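Why Do Your Clothes Have Holes in Them?
A Brurance Kids explainer by Junaid Tanoli

Take a good look at your sleeve. Closer. Closer than that. If your nose is touching it, you have gone far enough.

Your shirt probably looks like one solid piece of stuff. It's a sneaky piece of work, because it is mostly string. Very thin string, called yarn, looped or crossed over itself again and again until it agrees to act like a sheet. In between all that yarn are gaps. You have been walking around in a bag of tiny holes for your whole life, and your family let you.

There are two main ways to turn yarn into cloth. The first is weaving. One set of yarns runs up and down, and another set goes over and under them, side to side. If you have ever made a pot holder on a plastic loom, you have woven something, even if your grandmother keeps it in a drawer. Jeans are woven. So are bed sheets and most tents.

The second way is knitting. Knitted cloth is made of loops, and each loop hangs on to the loop below it. Loops can be pulled wide and then spring back, so knitted things stretch. T-shirts are knitted, and so are socks. Try putting on a sock made out of denim sometime. You will be late for school.

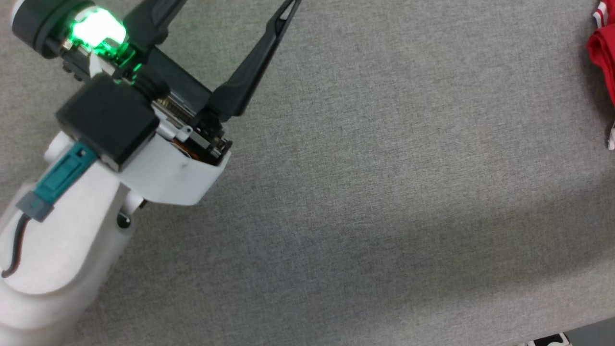 Why doesn't cloth fall apart if it's only string?
Friction holds it together. Friction is the rubbing force that makes it hard for two things to slide past each other. Each yarn presses on its neighbors in hundreds of places, and all those little bits of rubbing add up to a good strong grip.

Now for the holes. Air gets trapped in them, and trapped air is lazy. It doesn't carry heat away from you very fast. A fluffy sweater has lots of little pockets where air can sit and do nothing, and that keeps you warm in November. The sweater isn't making any heat, by the way. You are. The sweater is just stopping you from giving it all away.

On a hot day you want the opposite. You want air that moves. So the people who make sports clothes often use mesh, which is cloth with holes big enough to see. Mesh lets warm, damp air get out and cooler air get in. It also lets sweat dry up, and when sweat dries, it takes some of your heat along with it. Sweat may be gross, but it is the best cooling system you own, and it came free with your body.

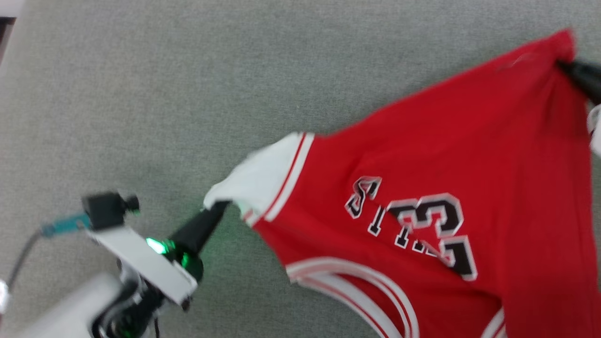
A red mesh basketball jersey with the number 23 on the back.

Basketball players run, jump, stop, and then run some more, all indoors and under bright lights. That's why their tops have no sleeves and plenty of holes. If they played in wool sweaters the games would be much shorter and there would be a smell.

You may wonder what the yarn itself is made of. Some yarn starts out on a plant (cotton) or on an animal (wool, which sheep grow without being asked). A lot of sports clothing is made from polyester. Polyester is a kind of plastic that gets melted and squirted through a plate with tiny holes in it, a bit like spaghetti dough going through a pasta machine. The squirts cool down and turn into long, smooth threads.

Cotton loves water. It soaks it up and holds on to it, which is great for a towel and not so great for your back in the middle of a soccer game. Polyester hardly soaks up any water at all. The sweat spreads out along the outside of the threads, and then the air can get at it and dry it.

Try It: The Drip Race
You will need an old cotton T-shirt, an old polyester sports shirt, a spoon, some water, and a grown-up who has been told about the water.

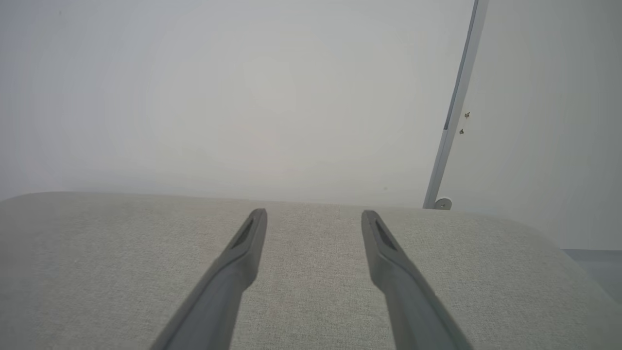

Spread the shirts out flat on a table, side by side. Put 2 spoonfuls of water in the middle of each one. Watch what the water does. Does it sit there in a blob? Does it sink in? Does it wander off toward the edge as if it has somewhere to be?

Leave both shirts alone for 12 minutes, then feel them with the back of your hand. Write down which one feels wetter. Check them again later. Shirts are all different, so your results may not match your friend's, and you are allowed to argue about it for a while.

When my neighbor Kamran Swati tried the Drip Race, he used his good shirt and grape juice. We do not recommend the Kamran Swati method.

Words to Know
Yarn: long, thin strands used to make cloth.
Weave: to make cloth by crossing yarns over and under each other.
Knit: to make cloth out of linked loops.
Mesh: cloth with lots of open holes.
Friction: the force that makes it hard for things to slide past each other.

Next time: Why do socks get thin at the heel first? Bring a sock. A clean one, please.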